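Hand-held gripper build picks up speed at Dristdale workshop

The long bench at the Dristdale shared workshop has a new favorite project, and it fits in one hand. Éabha Costello and Lorcan Gilmartin have been building a two-fingered gripper that a person carries around and uses to pick things up, with a camera looking down at the fingers. They call it Meltar, and as of September it is on its third set of fingers.

The idea is a fun one. You do a chore with the gripper in your own hand, the camera records it, and the recordings are used later to train a small robot arm to do the same job. Costello started the build at her kitchen table and brought it to the workshop when the parts outgrew the drawer they lived in.

"I thought the arm would be the exciting bit," she said. "Then I spent a whole evening picking up paper cups with this thing and didn't want to go home!"

Cups are the current obsession. They crush if you squeeze too hard and slip if you don't squeeze enough, and the rolled lip gives the fingers something awkward to press against. The pair have saved 172 recordings so far, with cups standing up, lying down and held upside down over the table. Gilmartin keeps the list in a paper notebook, with a star next to every one he wants to redo.

The fingers are the part that wears out. Gilmartin glues on fresh pads every couple of weeks and is testing a softer rubber, though he says the old ones still have plenty of life left in them. The camera mount has been moved twice - once to get the fingers fully in view, and once more when a screw kept catching on Costello's sleeve.

Next up is the arm itself, which is in pieces on a shelf under the window. Two of its joints move nicely. The wrist buzzes and then gives up, and the two of them would love to hear from anyone who has wired small servos before. They are at the bench most evenings from 7 p.m.

A blue and white cup gets its turn upside down in the gripper.

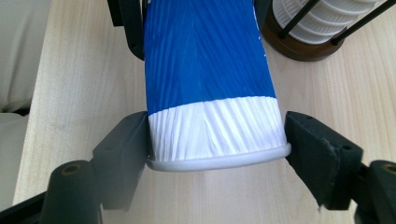 Also at the workshop

Pádraig Hanrahan has room for more people at his soldering evening. Bring your own safety glasses if you have them.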